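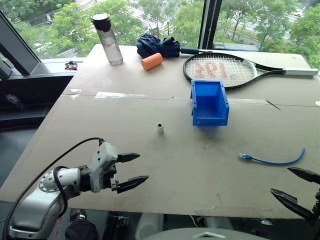
The sorting table by the long window, with the blue stacking bin, racket and umbrella set out on the particleboard top.

Visit to the Sumport returns and storage building, Zasulstead

The Zasulstead building opened to visitors for one afternoon in May. Groups went round at intervals from one o'clock, and mine was the third. The tour took in the goods entrance, the small-parts racking, the sorting room on the upper floor and the packing benches. I went mainly for the sorting room, having read the Fliltidow notes on mixed household goods and wanted to see what the tables looked like in use.

Access is by the side stair. The lift serves goods only and was in use throughout. Visitors were asked to leave bags at the foot of the stair and to keep to the marked walkway on the ground floor, where the floor paint is new and the aisle signs are not yet all up.

The racking holds 314 bin positions. Bins are open-fronted and stack on their own ribs, so a short run can be taken down and carried to a table without emptying it. Colour is used for destination and has no bearing on size. Blue is for items awaiting a decision. The guide for this part, Vesela Lazarević, has run the racking for two years and gave clear answers on labelling, which is done by shelf position and never on the bin itself. Labels on bins had been tried earlier and came off in handling.

The sorting room has the best light in the building. The glazing runs from floor to ceiling on the road side, with trees close enough to take off most of the glare, and one table stands directly against it. Its top is beige particleboard and has had a good deal of wear: scuffs, dark smudges, and whitish tape residue along the left half of the seam that crosses it. I asked about the seam. Small items can catch at a joint like that, and the standing instruction is to lift across it and not slide. A replacement top is on the list for next year.

Goods on the table were of the awkward sort. Long and soft items cause more trouble than heavy ones. An umbrella that has been folded but not rolled takes up more shelf than it should, and its handle tends to hook whatever lies next to it. A racket is flat and stable but far too long for a small bin, so it is laid towards the back of the table and stored on edge afterwards. Foam cylinders, such as the orange one out that afternoon, weigh next to nothing and roll when a table is knocked. The house rule is to lay them across the slope of the floor, which falls slightly towards the stair. Short square tube in white is stood on end, open side up, and takes very little room.

The room works to a fixed order: large items first, to the rear; bins next, open front towards the sorter; small items last. Anything that will not go in a bin gets a shelf tag. Table depth matters here, and the depth chosen when the room was fitted out was 910 mm. Two members of our group thought this too deep for a person of average reach. I would agree for a table used from one side only.

The packing benches were the weaker part of the visit. Noise from the goods entrance made the talk hard to follow, and the handout on carton sizes had run out. The void fill is paper throughout. Cartons come from Fu in flat bundles of 66, stored upright under the bench – a sensible place, although the bottom edges of several bundles were crushed.

The tour finished shortly before three. Tea was served by the goods entrance. Parking is on the far side of the paved road and fills early, and the side gate is shut at four.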